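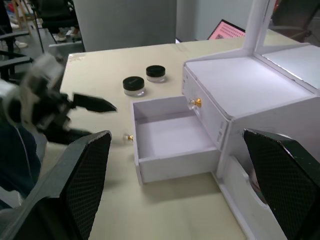 ok vanity thread. been putting this off since May and the little white organizer is finally getting sorted today. everything comes out, everything gets wiped, less goes back

for the new people, this is the two drawer one with the mirror on a post. mine's a Vandik, got it off Ginette Hawthorne when she moved. she threw in a shoebox of samples I am still working through

rule one. if I can't remember buying it, it goes. rule two, if it smells like crayons it goes. lost four lipsticks to rule two already, one of them I really liked

mascara: all of it, gone. I don't want to talk about how old the Lévesque one was

wiped the drawers with a damp cloth and a drop of dish soap, then a dry one. do NOT use the nail polish remover pads. ask me how I found that out on the last organizer

someone asked what goes in which drawer so

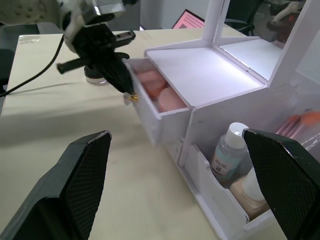 Top drawer is for stuff I grab half awake. No lids, no little boxes, nothing I have to unscrew before coffee. So the pink sponges live up there, three of them, and that's the limit now. I had way more than that and half were going crumbly at the edges. Tall stuff stands in the open part at the bottom – bottles don't fit lying down in a drawer anyway, I tried, one leaked

Tamara Anghel replied already saying sponges need to dry all the way before they go in a closed drawer. yes. correct. mine sit on the windowsill overnight first, I should of said that

bottom drawer is undecided. it was hair ties and mystery. now thinking palettes, if they're short enough. will measure when I find the tape

little jars with the black lids: staying, for now. I decant face cream into them for trips. need labels tho, I put night cream on at 7am more than once

next, knobs. a few of you asked about the knobs
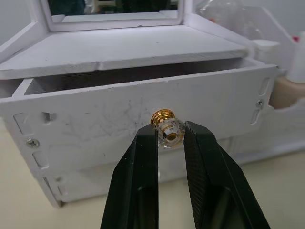 Gold base, clear faceted cap. Drawer front needs another wipe, I know.

they do work loose on mine. every couple months I open the drawer, hold the knob still and snug up the screw from the inside. quarter turn. dont crank it, Wayne Bergeron did that to his and the front cracked

for scuffs on white I've been using a melamine sponge, barely damp, hardly any pressure. it takes some of them. some are just part of the thing now and I've made my peace

Etenesh Feyisa says toothpaste works. have not tried it, reporting only

also there are screws on the sides, check those too if yours wobbles. mine had a lean for a year and it was one screw. ONE

ok brushes. this is the part I was dreading

the old set is shedding like a cat so it's going. I kept finding bristles in my foundation, on my chin, once in a sandwich
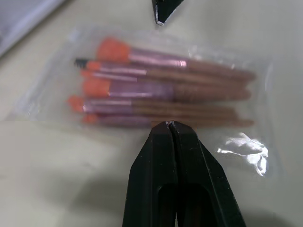
and new brushes get washed before they touch my face, no exceptions. lukewarm water, baby shampoo, swirl in the palm, rinse till it runs clear. keep the water off the metal part or the glue goes and you're back to shedding

dry them flat on a towel with the heads hanging off the counter edge. not standing up in a cup – water runs down into the handle

Jacinto Barrera wants to know do I wash weekly. I wash foundation ones weekly. eye ones when I feel guilty

still to do: label jars, find tape measure, mirror (streaky, always streaky), and figure out where the cotton pads go becuase they fit in neither drawer

ok dinner. palettes tomorrow if they fit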